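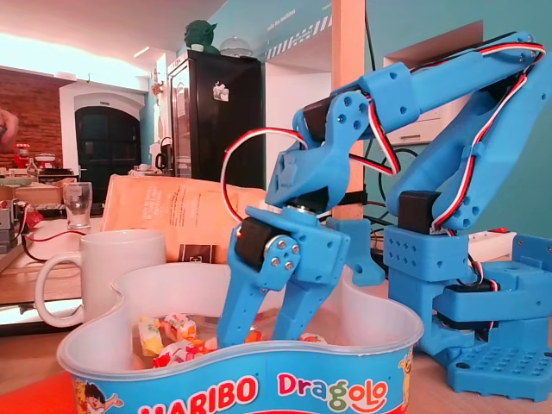
3.2 Erhebung der Wartezeiten und Aufbau der Stichprobe

Die Befragung fand im September in den Ausleihbereichen von 8 Stadtteilbibliotheken statt. Einbezogen wurden ausschließlich Häuser, die ihre Vormerkungen zentral verwalten und deren Bestände über einen gemeinsamen Katalog recherchierbar sind. Zwei weitere Standorte hatten zunächst zugesagt, konnten wegen einer Umstellung der Ausleihsoftware aber keine vollständigen Protokolle liefern und blieben unberücksichtigt.

Grundlage der Auswertung sind 1171 Vormerkungen auf gedruckte Sachbücher. Als Wartezeit gilt die Spanne zwischen dem Eingang der Vormerkung im System und der Bereitstellung im Abholregal. Die Zeit bis zur tatsächlichen Abholung wurde gesondert erfasst und geht nicht in die Wartezeit ein — anders als bei Srour und Rizk, die beide Abschnitte zusammenfassen. Ein direkter Vergleich der Mittelwerte ist daher nur eingeschränkt möglich. Stornierte Vormerkungen wurden bis zum Tag der Stornierung gezählt und als zensierte Fälle behandelt.

Ergänzend wurden 169 Nutzerinnen und Nutzer mit einem kurzen Fragebogen zu ihrer Erwartung befragt. Die Bögen lagen an der Theke aus und wurden anonym zurückgegeben. Gefragt wurde nach der Wartezeit, die bei einem stark nachgefragten Titel noch als angemessen gilt, nach der Bereitschaft, auf ein anderes Haus auszuweichen, und nach der bevorzugten Form der Benachrichtigung. Die Teilnahme war freiwillig; Minderjährige wurden nicht befragt.

Abbildung 2 zeigt die Verteilung der Wartezeiten nach Bestandsgruppen. Die Verteilung ist in allen Gruppen rechtsschief. Der Median liegt bei 14 Tagen, wobei die Bestandsgruppe Gesundheit darüber und die Gruppe Geschichte darunter liegt. In der Gruppe Technik streuen die Werte am stärksten. Dort stehen wenigen häufig verlangten Einführungen viele Titel gegenüber, die fast immer verfügbar sind. Bei den Reiseführern zeigt sich zudem ein Einfluss der Ferientermine, der in den übrigen Gruppen fehlt.

Für die weitere Analyse wurde die Zahl der Exemplare je Titel als erklärende Variable aufgenommen. Titel mit nur einem Exemplar wurden nicht ausgeschlossen, obwohl einzelne überfällige Rückgaben hier stark ins Gewicht fallen. Eine Gegenrechnung ohne diese Titel änderte die Reihenfolge der Bestandsgruppen nicht. Die Leihfrist war an allen Standorten gleich, Verlängerungen waren bei vorliegender Vormerkung gesperrt.

Nicht erfasst wurden Besuche, bei denen ein Titel gesucht, aber nicht vorgemerkt wurde. Die Nachfrage wird dadurch vermutlich unterschätzt — vor allem bei Personen, die den Onlinekatalog selten nutzen. Abschnitt 4 behandelt die Ergebnisse des Fragebogens und stellt sie den gemessenen Wartezeiten gegenüber.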